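Prallus Duo – Tischzelle mit zwei Armen
Einrichtung, Pflege und Ersatzteile
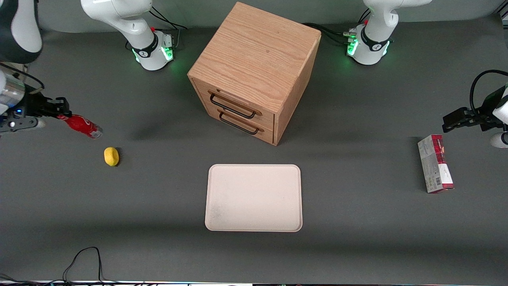
Die Prallus Duo wird als fertige Zelle geliefert: zwei weiße Arme, zwei Parallelgreifer mit je zwei schwarzen Fingern, graue Tischplatte, Kabelsatz. Die Steuerung kommt in einem eigenen Karton und wird unter dem Tisch montiert. Auf dieser Seite beschreiben wir, was der Kunde selbst machen kann und was besser bei uns in der Werkstatt Samville gemacht wird.

Artikelnummer: PD-1015
Vertrieb und Service: Bivik, Werkstatt Samville
Ansprechpartner Technik: Tuấn Mạch

Aufstellung
Die Füße der beiden Arme werden hinten auf der Platte verschraubt. Bitte zuerst alle Schrauben mit der Hand eindrehen, dann über Kreuz festziehen. Zwischen den Füßen kann ein kleiner Schrank oder ein Regal stehen, wenn die Arme in Ruhestellung ihn nicht berühren. Ein Schrank mit Schubladen soll immer schräg oder so gestellt werden, dass mindestens ein Arm die Griffe gerade von vorne erreicht. Nach jedem Umstellen ist die Position neu einzulernen.

Kabel
Die Kabel der Füße gehen nach hinten weg und werden dort gemeinsam geführt. Am Greifer bleibt das Kabel in einem freien Bogen. Diesen Bogen bitte nicht mit Kabelbinder kürzen! Bei voller Drehung vom Handgelenk braucht das Kabel die ganze Länge, sonst zieht es am Stecker. Gebrochene Stecker am Greifer sind bei uns der häufigste Grund für eine Reparatur.

Prüfung der Greifer
Für die Prüfung nach dem Einbau empfehlen wir einfache Gegenstände aus dem Haushalt: eine Flasche, die auf der Seite liegt, einen hochkant gestellten Karton, ein flaches Tablett zum Ablegen. Die Flasche wird am Verschluss angefahren, mit langsamer Geschwindigkeit. Schließen die Finger nicht gleichzeitig, ist der Nullpunkt verstellt. Dann im Menü »Greifer« den Punkt 2 wählen und die Anleitung auf dem Bildschirm befolgen. Linker und rechter Greifer werden einzeln eingestellt.

Pflege
Platte und Finger mit einem feuchten Tuch abwischen, ohne Lösungsmittel. Kratzer und helle Stellen auf der Platte haben auf die Funktion keinen Einfluss. Die Fingerauflagen sind Verschleißteile und werden immer als Paar getauscht.

Ersatzteile
Fingerauflagen, Satz mit 2 Paar: am Lager
Greiferkabel mit Stecker, 70 cm: am Lager
Tischplatte, grau: auf Anfrage
Tragarm für Kamera, Hersteller Mykhailiuk: auf Anfrage

Reparatur
Vor dem Einschicken bitte die Seriennummer vom Typenschild und eine kurze Beschreibung des Fehlers an Herrn Mạch senden. Den Arm nur in der Originalverpackung verschicken, der Greifer wird vorher abgenommen. Reparierte Arme werden von Valter Prata geprüft und mit Protokoll zurückgegeben.

Stand der Seite: 10. November 2018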